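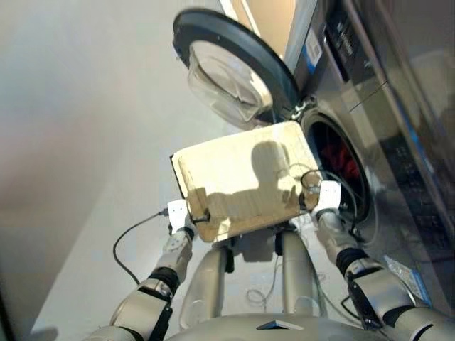

Chapter 3
Laundry Day: Loading, Sorting and Leaving Well Enough Alone

I learned to do laundry from my neighbor Rozália Szekeres, who had a front-loader in a kitchen so narrow that you had to back out of it once the door was open. Her first rule was to open the door all the way before touching a single sock. I still do it. A door that's only half open swings back and bumps your wrist, and then you shove things in with one hand and end up with a sleeve caught in the rubber seal (ask me how I know!).

So that's where this chapter starts, with the door open all the way. In Chapter 2 we read care labels until our eyes crossed. Now we get to put clothes in a machine.

First, run your hand around the inside of the drum. You're feeling for coins, hairpins and that one baby sock from the last load. Then pull back the fold of the rubber seal and wipe it with a rag. Mine was disgusting the first time I looked - gray fuzz, a button, half a receipt.

Next comes the loading itself. Shake each piece out and drop it in loosely. I fill the drum to where I can still lay my hand flat on top of the clothes, and I stop there even if two towels are left in the basket. They can wait. Heavy things like jeans go in with other heavy things, and I never wash one bath mat all by itself, as it slaps against the side and makes the whole machine hop across the floor.

You'll also want somewhere flat nearby to put things down. A shelf, a stool, an old board across a crate, whatever you have. I sort on mine, treat stains on it and pile up the stuff from pockets.

Words to know in this chapter

Drum: the metal tub that turns.
Seal: the rubber ring around the opening, also called a gasket.
Spin: the fast turning at the end that throws the water out.

Before you read on, go look at the washer you use most. Find the seal, the soap drawer and the little filter door, and write down where each one is. We'll need all of them in the next section, starting with the soap drawer.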